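Notebook, Skasix workshop, bench 3
Mar 10, 2024

Open day. Writing this up the same evening while I still have the settings in my head. Rough order is setup, morning, the stoppage before lunch, afternoon, then the things I want changed before we do it again in December.

Setup

Doors were at 10, I was in well before that to get both arms out of their parked positions and warmed up. Ran the joint check twice on the lower arm because the wrist had been reading a bit off on Friday's job and I didn't want to find out in front of people. Second run came back clean. Left the covers off the controller cabinet so visitors could look in through the clear door, but taped the latch.

Moved the barrier line back a good step from where it was last year. Last year kids could get an elbow over it. Put the big stop button on the visitor side on its own post, with a second one in my pocket on the lanyard. Both tested, both logged on the sheet by the door.

Speed cap was set for demo mode, same as for the Gultetport visit. It looks slow when you're used to production speed, and a few people said so. I'm leaving it there.

The demo

We agreed to show the two-arm handover with light packaging, as it's the job we're working on for Aterau anyway and it saved building a separate show routine. One gripper holds the item upright, the second comes down from above with the long fingers and works on the plastic. Thin flat stock, crinkly clear film. It's a hard job for a robot and it's easy for a visitor to see why: they've all fought with a wrapper.

Starting settings, for whoever picks this up next:
- lower gripper force at the second-lowest step, pads as fitted, no rubber
- approach from above in two moves, a fast one to the hover point and then a slow one down
- fingers open a bit wider than the film needs, closing only after the slow move ends
- wrist camera on the whole time, feed to the wall screen
- no vacuum, the fitting is still off for repair

I used the pink stock for most of the day. The white stock disappears against the grey of the enclosure on the wall screen and people at the back couldn't follow it.

Morning

First group was mostly families. The wall screen was the best thing we did. People watched that more than they watched the arms, then looked back at the arms once they'd worked out where the camera was. Should have had a chair or two near it for the older visitors.

Ran the cycle on a loop with a short pause between goes so I could talk. I found the pause was too short. By the time I'd answered one question the next cycle had started and I was talking over the moving part. Lengthened it after the first group and it was much better.

Second group was a class from a trade program, they wanted numbers. Told them what I could about cycle time and reach and said the rest was on the handout. One asked why we don't just blow the film off with air. Fair question. We tried it in December and it put film into places where film should not be, including the fan intake on the cabinet. Somebody should write that one up properly, it's only in the margin of the old notebook.

Third group was small and quiet. Used the time to let people jog the lower arm from the pendant, one at a time, with me holding the enable switch. Very popular. Worth having as a proper station next time with its own person, so the main demo doesn't have to stop for it.

Stoppage before lunch

At cycle 148 the upper arm faulted on the way to the hover point. Following error on the third joint. Arms stopped where they were, as they should. I explained to the people at the barrier that this is what a fault looks like and that it's supposed to look boring.

Cleared it, backed the arm out by hand on the pendant, checked the cable run. The cable to the upper gripper had worked out of its clip and was dragging on the elbow. Pushed it back in and added two ties. Restarted from home. Down for 11 minutes all up, and most of that was me finding the side cutters, which were not on the shadow board.

Four more cycles with nobody at the barrier, to 152, all fine. Opened up again after that.

Afternoon

Busier. The visitors from Jankauskaitė came through after lunch with their own questions about film handling, and stayed a fair while. They package small flat goods by hand at the moment and wanted to know what we'd need from them. I said samples of every film they use, including the ones they think are the same, and a decent description of how the item is presented. They're going to send a box.

They asked to see the approach in single steps instead of the full loop, so I put the program in step mode and went through it on the screen with them. This is the order I used, and I think it works well enough to keep as the standard talk:

1. Lower gripper closes on the item and holds. Explain force here. Point out that the pads are stepped at the ends and ask them what they think would happen with a stiffer grip.

2. Upper arm makes the fast move to hover. Explain why there are two moves and not one. Mention the speed cap.

3. Slow move, fingers either side of the film. Stop here and leave it stopped. Let them look at the screen. The film spreads wherever it likes, more to the left at this step, and the left fingertip gets to it ahead of the right, which is still a bit clear of it. Good place to talk about why we can't teach one fixed position and call it done. 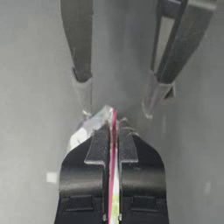 4. Fingers close. Go slowly and keep the other hand near stop, people lean in at this point.

5. Upper arm lifts. If the film slips, say so and run it again. Don't pretend it was meant to do that.

6. Lower gripper opens over the tray and both arms go home.

Step 3 took up most of the conversation. One of the Jankauskaitė people asked if the uneven contact was a calibration problem. Could be, in part. I'd like to check the upper gripper centre against the lower one with the pin gauge before I answer them in writing. The other part is just film being film.

Packed up after the last group. Arms parked, controller off, cabinet latch untaped, both stop buttons signed back in. Scrap film in the grey bin, not the recycling.

To do

- proper clip for the upper gripper cable, the ties are temporary
- pin gauge check, upper to lower centre, and write the result in here
- side cutters back on the board
- vacuum fitting, chase the repair
- longer pause as the default in the demo program, saved under a new name so it doesn't overwrite the Aterau one
- pendant station for December, needs a second person and a small table
- more handouts, we ran out during the afternoon
- chairs by the wall screen
- watch for the box from Jankauskaitė, put it on bench 3 and don't open the film packs until they've been labelled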